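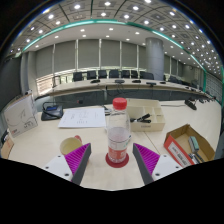 **To:** Mireille Darwish, Darwish Small Grants
**From:** Laurier Gill, Usetti Rooms
**Date:** May 2, 2026
**Subject:** Shared meeting room, second progress report

This report covers the work on the ground floor meeting room since our first report to you. It follows the headings in your template, with an extra section on the sound because you asked about it last time.

## Summary

The room is open and in use. The table, the tabletop supplies and the conference microphone are all in place. The storage wall isn't finished and the blind for the street window hasn't been ordered. We have spent most of the grant of 2,000 and expect to use the rest by September. We aren't asking for any change to the total, but we would like to move some money between two lines, as set out under Money.

## The table

The old arrangement was four folding desks pushed together, all slightly different heights. People put their papers across the joins and wrote through them. We replaced these with one long table with a light wooden top, bought second-hand from Karness, who were clearing an office on the floor above theirs.

The top is in panels, which is how it came up the front steps and through the door. There is a faint seam where they meet. Shadi Qudah levelled the legs twice, once on the day and again a week later after the floor had taken the weight, and the seam is now flat enough to write over. We were asked whether we would cover it with a cloth or a runner. We tried a cloth for one week and took it off, as cups didn't stand well on it and the microphone cable pulled it out of line.

The surface marks easily. Two rings appeared in the first fortnight, both from hot mugs, and one of them hasn't come out. We had not budgeted for coasters and bought a set of round red ones out of petty cash. The colour was chosen so that they would be seen against the pale top, and they do get used. We have asked every group to put bottles on them as well as cups, and most do.

## Things kept on the table

In the first report we said we would keep the table completely clear between bookings. This didn't work. Each group needed the same few things, couldn't find them, and left their own behind. Sawsan Fakhoury went through the cupboard in the hall and found three staplers, none with staples in, and a great many pens.

We now leave a small fixed set of things out:

- the coasters
- a beige open tray divided into compartments, for clips, pens and whatever else a meeting needs to hand
- the conference microphone with its cable
- a sheet of paper for notes about the room itself (bulbs, heating, anything missing)

The tray has been the most useful of these. It has no lid, so people can see what is in it and put things back. It was bought for cutlery. The compartments are different lengths, and the long ones take a ruler or scissors. It does fill up with odds and ends, and Sawsan empties it at the end of the week and returns what belongs elsewhere.

The notes sheet replaced a bound book. The book was tidy but people seemed to feel that they should write something polite in it. On a loose sheet they write "radiator clanks" and we can deal with it. Used sheets go into a folder in the office. The most common entries so far concern the radiator, the door closer and the lack of a hook for coats.

## Water and drinks

There is no tap in the room. The nearest is in the kitchen along the corridor, which is shared with the upstairs tenants and is often locked after six. Evening groups have been bringing their own water in bottles, and some have left part-full bottles behind. We pour these out in the morning and recycle the bottles.

We had put a countertop water dispenser in the plan. After looking at two models we would prefer not to buy one. Both needed a drip tray emptying daily, and there is no good place for one that isn't also the route to the fire exit. Nerea Quintana suggested a pair of lidded jugs, filled by whoever unlocks, and a shelf for cups beside the door. That would cost far less and we would like to do it instead.

Cups are currently a mixture brought from home, and more have arrived since we asked people to stop. We propose a single plain set, and to give the rest away.

## Sound

The microphone was the largest single item after the table. It sits on the tabletop with its cable running back over the surface. Three of our regular groups have members who join from home, and before this they were using a phone propped against a mug.

Reports from the people at the far end of the call are good. Those joining from home say they can follow everyone on the near half of the table without trouble. Voices at the window end are fainter, and paper being shuffled close to the microphone is very loud. We have asked groups to keep it towards the middle and to move the tray away from it, as dropping things into the tray came through as a bang.

The cable is the one part we aren't happy with. It lies across the table where people want to put their elbows, and it has been pulled out twice during meetings. We looked into cutting a hole in the tabletop and decided against it, given how recently we got the table. Shadi will fit adhesive clips along the underside so that the cable is only on top for the last short stretch. The clips have been bought.

Grirnetti, who supplied the microphone, have agreed to come and look at the faint end of the room at no charge. No date has been fixed.

## Storage wall

This is behind. The brackets were delivered in the wrong size and went back, and the replacements came after the joiner had started another job. The uprights are now on the wall and the shelves are cut but not painted. Until it is done, groups' boxes are stacked under the window or left on the table, and we have had some complaints about this – fairly, in our view. A group that books for two hours shouldn't have to spend the first part of it moving another group's boxes.

As a stopgap we have asked each group to keep to one box, labelled on the end and small enough to carry in one hand. Five of the seven regular groups have done so. The remaining two have materials that won't fit in one box, and we have given them space in the office until the shelves are ready.

## Use of the room

We took 31 bookings in the period, counting each meeting separately. Daytime use is steady. Evening use is higher than we forecast, and Thursday evening now has a waiting list. Mornings before ten are mostly free and we will offer them at a lower rate from next month.

Two bookings were cancelled because the room was too cold. The radiator has since been bled and the valve replaced by the landlord. It still clanks.

## Money

| Item | Position |
|---|---|
| Table, including delivery | Paid |
| Conference microphone | Paid |
| Storage wall, materials | Paid |
| Storage wall, joiner | Owed, 300 on completion |
| Tray, coasters, small items | Paid, partly from petty cash |
| Water dispenser | Not bought |
| Window blind | Not ordered |

We set aside 100 for small items and have gone slightly over. The coasters account for most of that. We would like your agreement to:

1. move the water dispenser money to jugs, a cup shelf and one set of cups, and
2. put what remains of it towards the blind, where the quotes have come in higher than we allowed.

Receipts for everything marked as paid are in the attached folder, in date order. The delivery receipt from Karness is handwritten but has their stamp on it.

## Next steps

- Paint and fit the shelves, then move all boxes off the table and from under the window (Shadi, with the joiner).
- Clip the microphone cable under the table (Shadi).
- Get a third quote for the blind (Nerea).
- Agree a date with Grirnetti (Laurier).
- Put up coat hooks. These weren't in the original plan and we will pay for them ourselves.
- Try once more to lift the ring from the tabletop. Sawsan has been told that oil works, and will test it on the underside first.

The final report will come to you in September, with a full set of figures. If you would like to see the room before then, any weekday morning is suitable. Please ring the office bell, as the street door sticks and it can look locked when it isn't.

Laurier Gill
Usetti Rooms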